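Category: Course Notes > Color and Materials

17 Sep 2018
By Manouchehr Kiani

Week 3: Color in everyday plastic goods

Reading for this week is the first half of the Dulthorpe packet. Bring it with you, along with the swatch cards from last time.

Last week we covered hue, value and chroma as terms. This week we look at how color gets into a plastic object and what happens to it afterward. Most of you will work with dyed cloth or paint at some point, and plastic behaves differently from both. Paint sits on top of a surface. In most cheap housewares the color runs all the way through the wall of the piece, so a scratch shows the same color underneath.

1. Pigments and dyes

A pigment is a fine solid that does not dissolve in the plastic. It is spread through it as tiny particles. A dye dissolves. Dyes give clear, bright color and are used where you want to see through the piece. Pigments hide what is behind them and usually hold up better in sunlight. White pigment, mostly titanium dioxide, is added to a great many opaque colors to make them hide better. It also makes them paler, so the maker has to add more of the main pigment to get the strength back.

2. Masterbatch

A small molding shop rarely handles loose pigment. It is dusty and hard to mix evenly. The shop buys masterbatch, meaning pellets of plastic with a very high load of pigment already mixed in. These are blended with plain pellets before molding. If we use 2 parts masterbatch to 100 parts plain plastic, a run of 200 kg of plain plastic needs 4 kg of masterbatch. Work through this one at home with different ratios. It will be on the worksheet.

Poor mixing shows up as streaks or swirls, often near the point where the plastic entered the mold. Look for this point on the underside of any molded bowl. It is a small raised or rough dot, called the gate mark.

3. Sets in assorted colors

Housewares are often sold in mixed colors from one mold. The shape stays the same and only the masterbatch changes. Going from light to dark is quick. Going from dark to light takes longer, and the shop will throw out or regrind the pieces made in between. For this reason a run is normally planned from pale to deep.

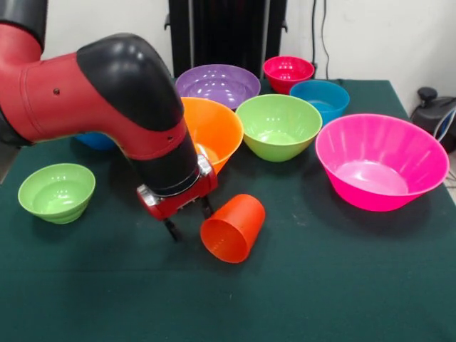
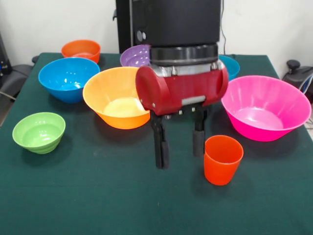
Plastic bowls in bright colors and a cup, on dark green cloth.

When you judge a color, the background matters. A red looks stronger next to green, its near opposite, and duller next to orange. This is simultaneous contrast, and you will see it when you move your swatches from the gray card to the green one. Always record which card you used. Two students who both write "bright red" may have been looking at quite different samples.

4. Lighting and metamerism

Two samples that match under one lamp may not match under another. This is called metamerism. It is a common cause of complaints when a lid and a base are molded in different shops. In the Turcotte exercise from the packet, the lids and bases match in the warehouse and fail in the store. Read it and write down which light source you would have checked first.

5. Fading

Ultraviolet light breaks down some pigments faster than others. Organic reds and yellows are often the first to go, though there are good and bad grades of both. Heat from a dishwasher does less to the color than people think. It tends to dull the surface, which then scatters light and looks faded.

For next time

Finish the worksheet, questions 1 to 16. Question 9 has a mistake in the printed copy: the batch weight should be 527 kg. Sort your swatch cards by value, lightest first, and tape them to a single sheet. The Anddale samples are in the cabinet and may be signed out overnight. Please return them in their sleeves.

Questions about the worksheet can be left in the course folder on Netside.

Contact the instructor | Copyright 2018 M. Kiani | Back to top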